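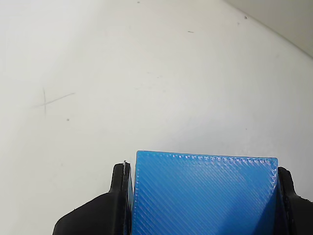

The Ferry to Hirkberg

So there I was on the top deck with a bag of chips going cold and Wilma Paterson telling me, for the third time since the harbour, that she was not going to marry Gavin MacLeish.

"Does he know?" I said.

"He thinks I'm buying shoes."

She'd got one small suitcase and his mother's clock wrapped up in a cardigan (I didn't ask, and then of course I did). She'd won it off the old lady at cards, fair and square, and she wasn't leaving it behind for Gavin's brother to sell in Titum.

It was October and blowing hard, and we were the only two daft enough to sit outside. I'd lent her my savings, all 2,761 crowns of it, and I kept thinking about the new boiler I'd promised myself. Then the clock struck, inside the cardigan, loud as anything! A gull went straight up in the air and Wilma laughed until she had to hold the rail.

"You could come too," she said. "Ritchie's got a spare room over the bakery."

I'd told my sister I'd be back for tea. I gave Wilma the last of the chips and went down to ask the man what a single cost.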